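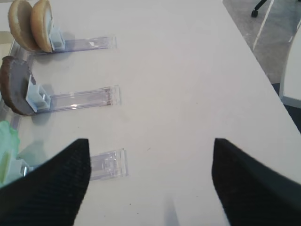
Vu depuis la pince : pain, steak, salade. Tout est rangé debout !

Bon, je vous avais promis un compte rendu de la journée portes ouvertes chez Mollby, alors je déroule (j'ai encore mal aux pieds, soyez indulgents).

1/ On était 13 dans mon groupe, badge autocollant et café compris. Premier arrêt : l'atelier Kemwood, où ils travaillent sur l'assemblage de burgers. Oui, de burgers. J'étais venue pour de la soudure, moi 😅

2/ Ce qui m'a plu tout de suite, ce sont les supports en acrylique transparent avec leurs petites pattes blanches. Les deux moitiés de pain calées l'une à côté de l'autre, le steak sur la tranche, la feuille de salade en dessous. Un présentoir à burger, quoi. J'en veux un pour ma cuisine.

3/ La démo : la pince va chercher chaque ingrédient et l'empile au milieu de la table. Sur 9 essais, 7 burgers qui tenaient debout. La salade, c'est la bête noire de l'équipe : trop fine, trop molle, jamais deux feuilles pareilles. Le steak, à côté, une promenade de santé.

4/ Une dame a demandé si ça pouvait mettre de la sauce. Long silence. « On y réfléchit. » Fou rire général !

5/ J'ai demandé pourquoi les doigts étaient striés : pour l'adhérence, tout bêtement. Ils en ont testé 12 versions avant de garder celle-là, et ils ne sont toujours pas d'accord entre eux.

6/ Je passe vite sur le stand Sakden (du tri de colis, impressionnant mais un boucan pas possible).

7/ Prochaine visite en juillet, inscription sur leur site. Prenez le créneau du matin, l'après-midi c'était bondé. Et mangez avant, parce que regarder des burgers pendant une heure le ventre vide, je ne recommande pas.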